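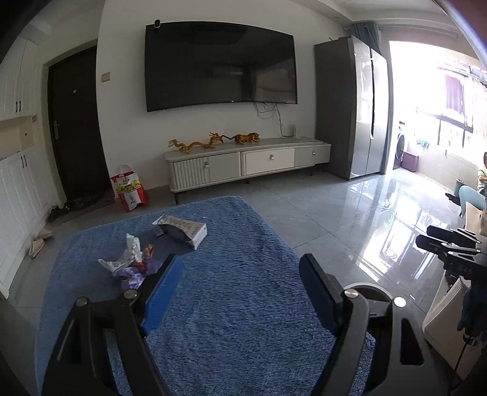
Blue plush rug and TV cabinet in a living room.

26/11/2022 - Home textile supplier Grarard has agreed to buy Vudlow, the maker of rugs and towels for rented homes. The two companies signed the deal this week and expect to complete it in January. Terms were not disclosed.

Vudlow employs 61 people at its site in Claeys, where it has made rugs for 21 years. All jobs will transfer to Grarard, and the Claeys site will stay open under its current management. The Vudlow name will remain on existing product lines.

Grarard supplies bedding, curtains and bath textiles to landlords and letting agents. It has not sold rugs before. Customers have asked for them for several years, mostly for furnished apartments where floor coverings are replaced between tenants.

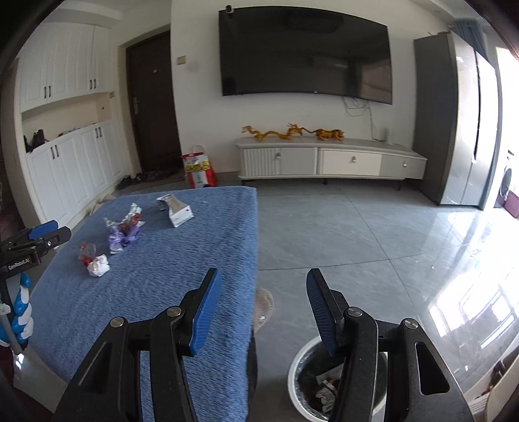
The combined company will offer 66 rug and towel styles from the first day after completion. Orders already placed with Vudlow will be filled at the agreed prices, and account numbers will not change. Customers who buy from both companies will get separate invoices until the billing systems are joined.

Grarard also plans to move Vudlow's stock to its Jusel warehouse, which has room for 1000 more pallets. Deliveries may take one extra working day during the move - customers will be told in advance if their orders are affected.

Samples of the Vudlow range can be requested through the Grarard trade desk. Press questions should go to the Grarard media office.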